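Manzano Kitchen Project: where we are at the half-year mark
Posted March 31, 2019, by Yolanda Lorente

Hi Nuria, and hello to everyone at the Wallura fund who reads these!

I promised you a proper update once the cooking classes had settled into a rhythm, and I think they finally have. We opened in October with two evening groups, one in Unham and one over in Lasevbridge, and both are still going. The Lasevbridge one is full and has a waiting list (I still can't quite believe that, after the autumn we had with the leaflets). Unham is slower. People come, skip a couple of weeks, come back with a cousin. I've stopped fretting about it.

Money first, so it's out of the way. Of the $3000 you gave us, $999 went on the secondhand range for Unham, and that included delivery up those awful back steps. Food is the next biggest line, and it's running higher than I budgeted because I priced everything at summer prices like a fool. Saturnino has redone the shopping list around beans, cabbage, eggs and whatever is cheap that week, and the last few sessions came in under. The full ledger is attached to the email.

The teaching itself is the fun part. Saturnino does the soups and stews, and I do bread and anything with pastry. Qianru Lü came in for a dumpling night that ran an hour over, with people still pleating at the door in their coats! She's said yes to another one. We also printed 50 recipe booklets in large type and they're nearly gone, so I'd like to do a second run with the oven temperatures fixed (page nine, sorry, that was me).

What hasn't worked: the lunchtime class. We tried it, hardly anyone could get away from work, and I've dropped it. I'd like to move that share of the budget into knife skills, since that's what both groups keep asking for. Fulgencio Cuesta has offered to teach it, and he wants everyone working on decent wood, so we've been talking boards a lot.

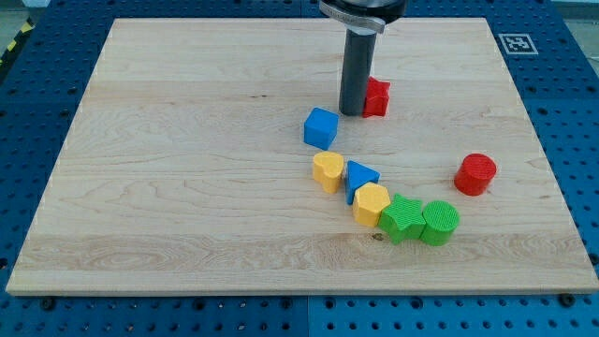 A pale wooden board with a soft, wavy grain.

Next up is a shared supper for both groups, with each one cooking half the menu. Please come if you can. Could you also let me know whether moving the lunchtime money needs a form, or if your okay by email will do?

Yolanda

Comments

Fulgencio C.: Tell people to bring an apron. I have one spare and it's ugly.

Lasevbridge baker: Is the waiting list still open? My sister wants in.

Yolanda: It is! Send me her name.

Recent posts
Dumpling night, with Qianru's filling recipe
The range is in
Cabbage five ways
Booklet corrections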